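Cellule Bralen — Guide de mise en service et d'utilisation
Site Masson, atelier de préparation

Section 4. Poste de manipulation des couteaux

4.1 À qui s'adresse cette section

Cette section s'adresse aux opérateurs qui travaillent au poste tous les jours, aux chefs d'équipe qui répartissent les tâches et aux personnes du service technique Pliselov appelées en cas d'arrêt. Elle suppose que la cellule est déjà installée et raccordée (section 2) et que l'arrêt d'urgence a été essayé (section 3).

Le poste prend en charge deux mouvements : poser un couteau sur la planche à découper, et le ranger dans l'égouttoir. Le tri, le contrôle des lames, l'affûtage et le lavage restent faits à la main. Les équipes qui arrivent de l'ancien poste manuel liront d'abord 4.2, puis 4.7.

4.2 Ce qui change pour l'équipe

Avant la cellule, la même personne prenait les couteaux, les rangeait, les comptait et signalait les lames abîmées. Le rangement revient maintenant au robot. Les trois autres tâches restent à l'opérateur, avec une quatrième : préparer la table et surveiller le cycle.

Conséquences pratiques :

— L'opérateur ne porte plus les couteaux d'un bout à l'autre de l'atelier. Il les présente un par un, manche dégagé.
— Le contrôle visuel se fait avant la prise par le robot. Un couteau ébréché qui arrive sur la planche est rangé comme les autres : la cellule ne fait pas de contrôle de lame.
— Le rythme est celui de la cellule. Il ne sert à rien de préparer dix couteaux d'avance sur la table, ils gênent le bras.
— Le gant anticoupure reste obligatoire pour toute manipulation à la main, y compris la reprise d'un couteau après un arrêt.

Les postes ont été redéfinis en juin avec les équipes du matin et du soir. La fiche de poste affichée à l'entrée de l'atelier fait foi si elle diffère de ce guide.

NOTE. Le temps passé à surveiller est du temps de travail au poste. Un opérateur affecté à la cellule n'est pas disponible pour la ligne voisine, même si le robot tourne sans incident depuis le début du service.

4.3 Matériel nécessaire

— Le bras avec sa pince à deux doigts, déjà monté.
— Une planche à découper rectangulaire.
— Un égouttoir en bois.
— Un serre-joint.
— Une nappe en tissu couvrant la surface de travail.
— Des couteaux de cuisine d'une longueur totale de 278 mm au maximum, manche compris.
— Des gants anticoupure à la taille de l'opérateur.

Le motif de la nappe n'a pas d'importance pour les trajectoires, qui sont enregistrées. Si vous changez de nappe, gardez la même épaisseur : un tissu plus épais relève la planche et l'égouttoir, et il faut alors refaire le réglage de hauteur (4.5).

4.4 Préparation de la table

ATTENTION. Le bras doit être en pause, voyant vérifié sur le pupitre, avant toute intervention sur les objets de la table. Une pince immobile ne signifie pas que le cycle est terminé.

1. Mettez la cellule en pause depuis le pupitre. Attendez le message « Bras arrêté ».
2. Retirez tous les couteaux et rangez-les dans le bac de transfert.
3. Tendez la nappe. Quelques plis vers l'arrière sont acceptables. Sous la planche et sous l'égouttoir, il n'en faut aucun.
4. Posez la planche à plat. Appuyez sur chaque coin avec la paume : elle ne doit pas basculer.
5. Placez l'égouttoir à droite de la planche, de biais, en suivant les repères du gabarit Brellow.
6. Serrez l'égouttoir contre la table avec le serre-joint. Tirez dessus à la main. S'il glisse, resserrez d'un quart de tour et recommencez.
7. Retirez le gabarit. Un gabarit oublié sur la table est la première cause de collision relevée sur ce poste.
8. Vérifiez que les câbles du poignet pendent librement et qu'aucun ne passe sous la planche.

La préparation complète prend quelques minutes au début, moins avec l'habitude. Elle se refait à chaque changement d'équipe, même si la table paraît en ordre. L'équipe sortante laisse souvent l'égouttoir un peu décalé, et un décalage qu'on ne voit pas à l'œil suffit à faire toucher la lame contre un montant.

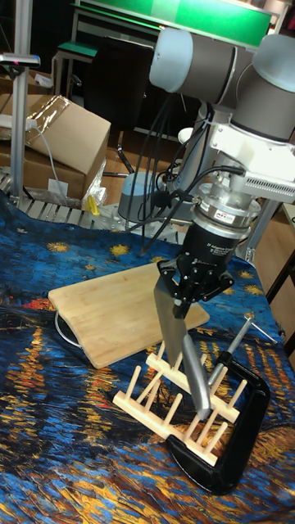

Le premier rangement de chaque service s'effectue en vitesse réduite. L'opérateur garde une main sur la commande de maintien et relâche dès que la lame semble partir de travers. Relâcher la commande n'est pas un incident : le cycle reprend au même point, et rien n'est inscrit au journal de l'opérateur. Cette précision figure ici à la demande des équipes, qui craignaient au démarrage que chaque relâchement soit compté.

Si la lame touche un montant de l'égouttoir :

1. Relâchez la commande de maintien.
2. Choisissez « Remonter » sur le pupitre. Le bras s'écarte vers le haut sans ouvrir la pince.
3. Corrigez la position de l'égouttoir, bras arrêté.
4. Reprenez en vitesse réduite. Après deux contacts de suite, arrêtez et appelez le service technique.

ATTENTION. N'ouvrez jamais la pince pour libérer un couteau coincé. Le couteau tomberait pointe en bas. Utilisez « Remonter », puis « Déposer sur planche ».

4.5 Réglage de la hauteur au-dessus de la planche

Ce réglage indique au robot où se trouve la surface de la planche. Il est à refaire après tout changement de planche, de nappe ou de couteau. Deux personnes sont nécessaires : une au pupitre, une à côté de la table pour regarder la pointe.

1. Retirez tout ce qui se trouve sur la planche.
2. Au pupitre, ouvrez « Réglages », puis « Hauteur outil ».
3. Présentez un couteau par le manche et validez la fermeture de la pince. Les deux doigts doivent tenir le manche sans toucher la lame.
4. Demandez l'orientation verticale. Le poignet se place à la verticale de la planche, pointe du couteau vers le bas.
5. Descendez par appuis courts. La personne à côté de la table annonce quand la pointe est proche du bois.
6. Passez en pas fin et continuez jusqu'au contact signalé par le capteur d'effort.
7. Validez. Le pupitre affiche la valeur de hauteur et demande une confirmation.
8. Notez la valeur sur la fiche du poste avec le type de couteau.

L'écart entre deux réglages faits sur la même planche doit rester inférieur à un millimètre. Au-delà, recommencez depuis l'étape 1. Si l'écart persiste, la planche est probablement voilée ou mal assise.
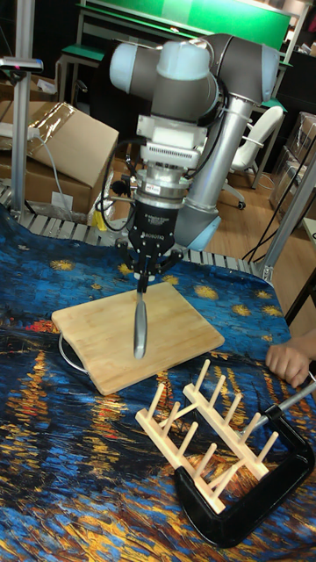 Les deux personnes conviennent des mots employés avant de commencer. Sur le site Masson, on dit « descends », « doucement » et « stop ». Les gestes ne suffisent pas, car la personne au pupitre regarde l'écran autant que la table. Un « stop » arrête le mouvement, quelle que soit la personne qui le dit, et on en parle ensuite.

ATTENTION. Ne passez pas la main entre la pince et la planche tant qu'un couteau est tenu. Pour retirer un débris sur la planche, remontez le bras, mettez en pause, puis intervenez.

NOTE. Le réglage peut être fait par tout opérateur habilité de niveau 2. Il n'est plus réservé au service technique. Ce point a été modifié après les premiers mois d'exploitation : les équipes attendaient parfois une demi-journée pour un changement de planche.

4.6 Conduite du cycle

1. Vérifiez que la préparation de la table est signée sur la fiche.
2. Sélectionnez le programme : « Planche vers égouttoir » ou « Égouttoir vers planche ».
3. Lancez un cycle en vitesse réduite.
4. Si le cycle se termine sans contact, passez en vitesse normale.
5. Restez au poste. Pour vous absenter, même brièvement, mettez en pause.
6. En fin de série, choisissez « Fin » et attendez que la pince soit vide avant de retirer les couteaux.

Le compteur du pupitre additionne tous les cycles depuis la mise en service, y compris ceux de réglage. Il affichait 1 354 cycles à la remise de la cellule aux équipes. Les doigts de la pince sont à inspecter tous les 700 cycles et à remplacer à 1 740 cycles, même si l'usure n'est pas visible. Le compteur sert à l'entretien seulement. Il n'est pas relié à la mesure d'activité des personnes.

4.7 Répartition des rôles

Opérateur de niveau 1 : prépare la table, contrôle les lames, lance et surveille les cycles, met en pause.

Opérateur de niveau 2 : fait tout ce qui précède, plus le réglage de hauteur et la reprise après contact.

Chef d'équipe : affecte les personnes, signe la fiche de préparation, décide du retour au rangement manuel si la cellule est arrêtée plus d'une heure.

Service technique : intervient sur le bras, la pince, le capteur d'effort et les trajectoires. Les opérateurs ne modifient pas les trajectoires, même pour corriger un défaut évident. Ils le signalent.

La surveillance est plus fatigante que prévu, surtout en seconde partie de service. Il est demandé de changer de personne au poste toutes les deux heures. La personne remplacée passe au tri ou à l'affûtage — des tâches où elle garde la main sur les couteaux. Le rangement manuel reste pratiqué une fois par mois par chaque opérateur, pour que l'équipe puisse travailler normalement pendant un arrêt.

4.8 Défauts courants

La pince se ferme à côté du manche.
Le couteau a été présenté trop loin. Ouvrez, reculez, présentez de nouveau. Vérifiez que le manche est sec.

Message « Effort élevé » pendant la descente.
La hauteur n'est plus correcte, ou un objet se trouve sur la planche. Remontez et refaites 4.5.

La planche bouge quand le couteau la touche.
Un pli de la nappe ou une poignée mal placée dessous. Reprenez 4.4, étapes 3 et 4.

Le bras s'arrête sans message.
Regardez si un câble est tendu au poignet. Ne le dégagez pas vous-même, appelez le service technique.

Les remarques sur cette section, y compris sur l'organisation du travail au poste, sont à adresser à Ravindran Panicker, responsable de la cellule Bralen, ou à inscrire dans le cahier du poste. Le cahier est relevé à chaque inspection de la pince.

Suite : section 5, Nettoyage et entretien.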